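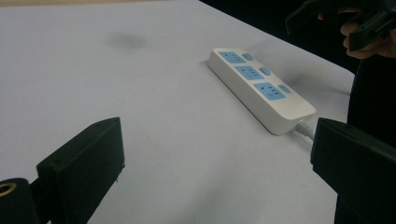 Figure 2. A white power strip on a tabletop.

4.1 Outlets and the choice of seat

Architects in our sample had strong views on daylight. Occupants had strong views on sockets. At the Clornwood reading room, 79 percent of respondents ranked a nearby outlet above a window, a quiet neighbor or a chair with working arms. The Jullen annex, refitted in December at some expense, offers a fine view of the river and 14 outlets, most of them behind shelving. Its river-facing seats stayed free until mid-afternoon, when batteries elsewhere had presumably been filled.

Power strips (Figure 2) complicate the seating model. Mäkelä treats outlets as fixed points, a reasonable assumption in a building without people in it. In ours, strips migrated. One began the study period at the staff desk and was logged at 22 different tables before it left the record. We therefore code outlet access by table and hour, which nearly doubled the size of the data set and did little for our tempers.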